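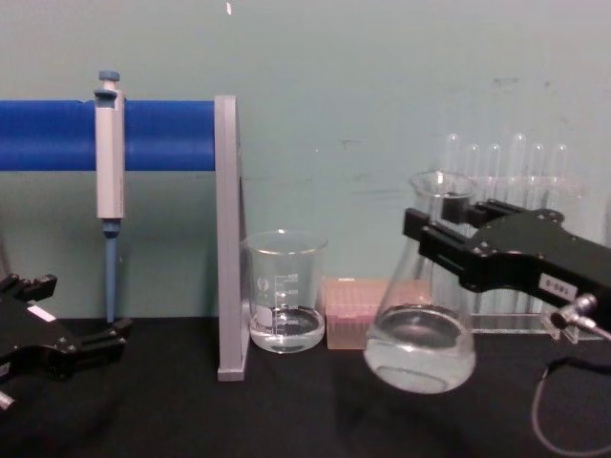 16 January 2024
Flarnasden, wet bench
Rinsing and drying of glassware, first go at the new detergent

Purpose. We have been getting a faint haze on the conical flasks after washing, and the pH of the blanks has been creeping up. The old detergent ran out before the break and the replacement is Cardoso, which is stronger and foams more. I want a rinsing routine that gets rid of it properly, and a place for things to dry which isn't the windowsill.

Set out on the black bench: conical flask, beaker, test tubes upside down on the clear rack, pink tip box, stand. The rack is the see-through one from the teaching cupboard. It is hard to spot against the pale wall, so put it back in the same place each time or someone will knock it with an elbow.

Detergent made up at the dilution on the bottle, in warm tap water. Reads 1,144 µS/cm on the small conductivity meter. Room at 22 °C. The meter was checked against the standard beforehand and was fine, although the standard is getting low and a new bottle should go on the Costel order.

Washing
Flasks filled with the detergent solution, left while I did the pipette records, then brushed. The long bottle brush is worn at the tip and the wire end scratches. I have thrown it out. The shorter one reaches the base of the flask if you bend it, but it doesn't get well into the corner where the wall meets the base, and that corner is where the haze sits. Swirling with a bit of solution in the bottom did more good than the brush.

Test tubes brushed singly. Anything with pen on it wiped with ethanol first. Old tape residue does not come off with Cardoso any better than with the last stuff.

Rinsing
Tap water first until there is no foam, then deionised. For the deionised rinses I used a small amount each time, swirled round the whole wall up to the neck, and tipped out. After the last one, 200 ml of deionised water went into the flask, swirled, left to stand, then measured.

One rinse: still clearly above the fresh water. Foam ring if shaken.
Two rinses: much closer, no foam. Slight drift upwards if left to stand, so there was still something coming off the glass.
Three rinses: same as fresh deionised water straight from the tap, as far as this meter can tell.

I repeated the two-rinse one because I thought I had been careless around the neck. Same result. A fourth rinse made no difference.

So 3 rinses with deionised, after the tap water runs clear of foam. Filling a flask to the top once is not as good as the small swirls and uses far more water. I tried it, and the reading came out between the one-rinse and two-rinse flasks.

The rim needs attention. Detergent collects on the outside just under the flare, where you hold the neck, and runs back in when the flask is tipped. Rinse the outside of the neck before the inside.

Beakers
No trouble with these, they are open and easy to get at. The spout holds a drop of detergent. Run water over the spout from the outside.

Drying
Tubes inverted on the clear rack drain well. Some water stays at the lip where the glass touches the plastic, and it dries to a mark if the last rinse was tap water. With deionised there was no mark that I could see. Paper towel under the rack base is a bad idea, it stays damp and sticks. Leave the base straight on the bench and wipe the bench afterwards.

Flasks do not drain properly upside down on the flat bench, there is no way for air to get in. The pegs over the sink are better but two of them are loose. For the stand I tried a clamp at the neck with the flask upside down and a beaker beneath to catch the drips. Works, but it is fiddly and ties up the stand. Fine for a single flask needed dry the same day.

Do not put volumetric glassware in the oven. This has been written on the oven door in May and again since, and I found a flask in there this morning. No idea how long it had been in. I have put it aside with a label to be checked by weight before anyone uses it.

Tip box
Keep the lid down while washing is going on. The lid has holes in it and I would not trust it to keep spray out, so move the box to the far side of the sink end before using the brush. Any box that gets splashed goes in the practice drawer and not back with the clean ones.

Haze
Still there on some of the older flasks after all the above. It isn't detergent, because it was there before the wash and the rinse water reads clean. Tried a small amount of dilute acid on one and the haze lifted from the lower wall, so I think it is scale from being left to dry with tap water in. Two older ones did not improve and look etched. They can be used for waste only. Marked with a W on the base.

Bench tray
The Flatlow tray is too shallow for the flasks and tips when you pull it out by one end. Good enough for tubes lying down. I have left it under the sink.

To do
Repeat the rinse readings on the large flasks, which may want more water per rinse.
Run the pH blanks again in flasks washed this way and compare with the last set.
Order: bottle brush with a soft tip, conductivity standard, pegs for the drying board.
Write out the short version of the rinsing and tape it above the sink, inside a plastic sleeve this time.
Ask whether the teaching cupboard wants its rack back.

Detergent solution left over is in the brown bottle by the sink, labelled and dated. Use it up before making more.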